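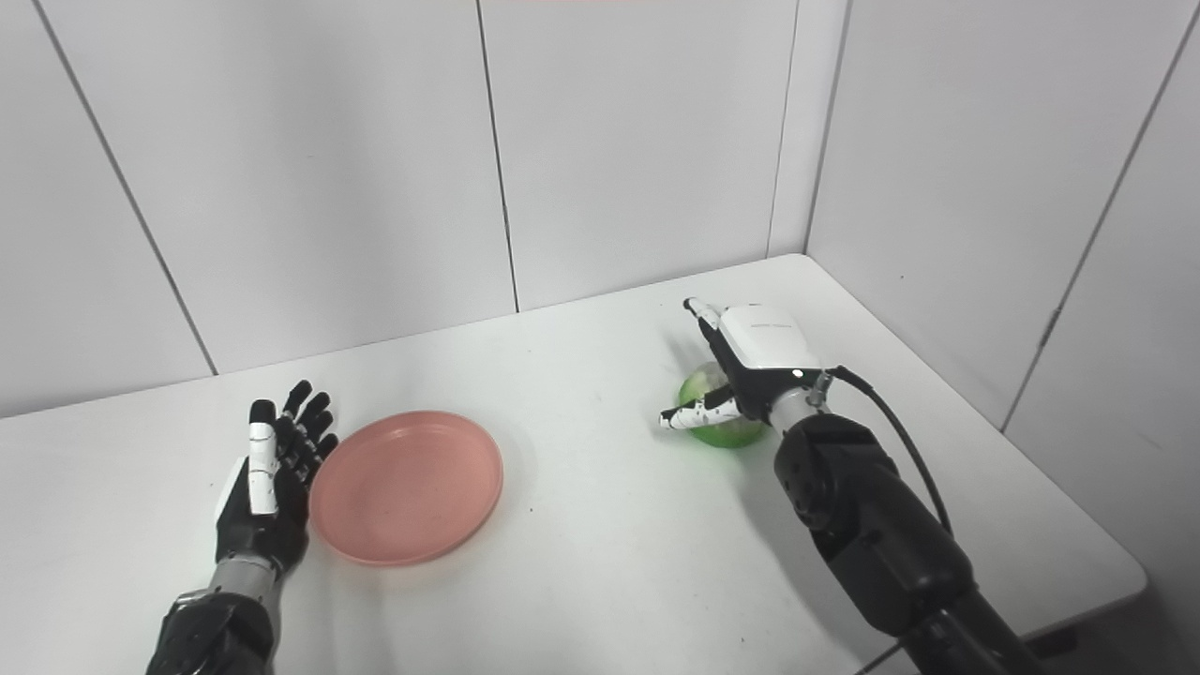 Robots on the plating line - what happened to your jobs?

kettle_side
Posted September 2020
We make chilled ready meals at the Dralbridge site. Management have told us two-armed robots will take over part of plating after Christmas. There are 19 of us on the line and we've been promised no redundancies, but the rota we've been shown has 13 names on it. Has anyone been through this? I'd like to know what the work is like afterwards.

mwrth600
We had them at Brulidstead from last December. Nobody was sacked. Four people left and weren't replaced, so make of that what you will. The job did change. I used to plate all shift and now I set out, clear jams and sign the checks. My wrists are better. It is a lot duller and there's less talking, as you're spaced further apart.

Stondale Stan
Same story here, except I'd say it's worse. Our target went from 600 trays an hour to whatever the machine managed, and the people either side had to keep up. Get the line speed in writing before it goes in.

mwrth600
That's your management, Stan, not the machine. Our speed was agreed first and it has stayed put.

Stondale Stan
Fair enough, but who do you think buys the machine?

B. Frade
Bernardo Frade here, I do the setting up at Ackroyd. Most of my week is one plate and one item of veg, again and again, with small changes to where they sit. It's slow going and I wouldn't expect yours to be running at full speed on day one.
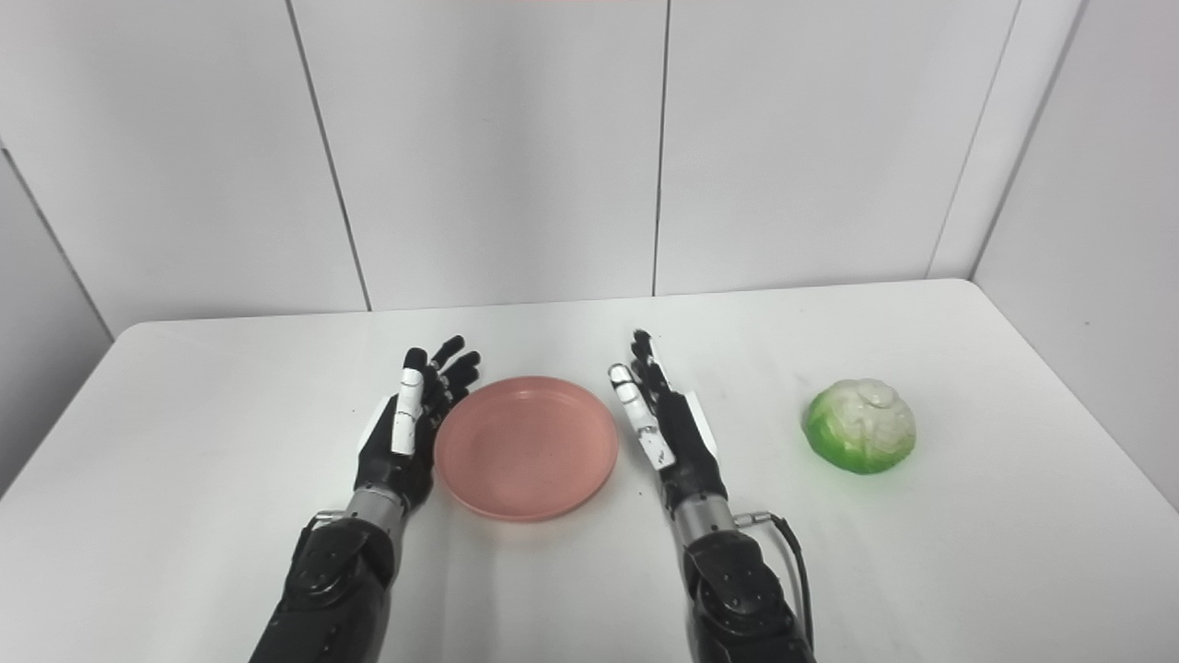
Pink plate between the hands, veg over to the right.

kettle_side
Thanks, that helps. Is anyone from the line involved at your place, or is it all engineers?

B. Frade
Moushumi Weerasinghe came over from packing and she's better at it than I am. She knows how people really put a plate together. She got a pay grade out of it too, but only after asking twice.

Stondale Stan
One person got a grade. What about the rest of packing?

B. Frade
Same grade as before. I'm not going to pretend otherwise.
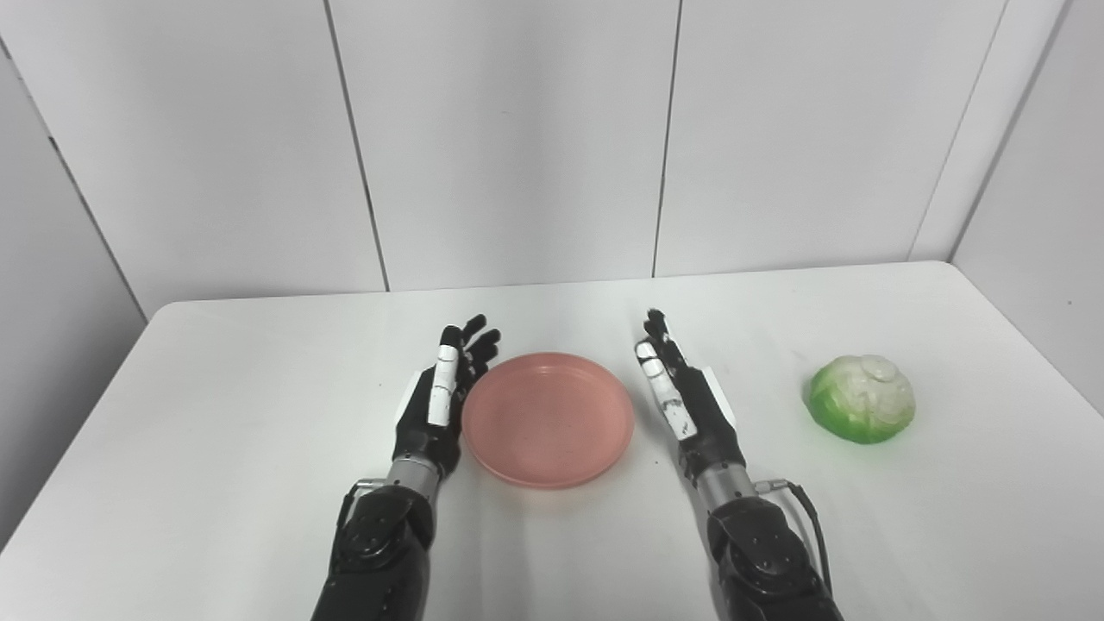 tansy196
Do you need any qualifications to move from the line to looking after the robots?

mwrth600
None at our place. It was two weeks' training on shift, paid at the normal rate, and you had to have your food hygiene certificate up to date.

kettle_side
We've got a meeting with the site manager on Monday. I'll ask about line speed, training and those missing names, and post what they say.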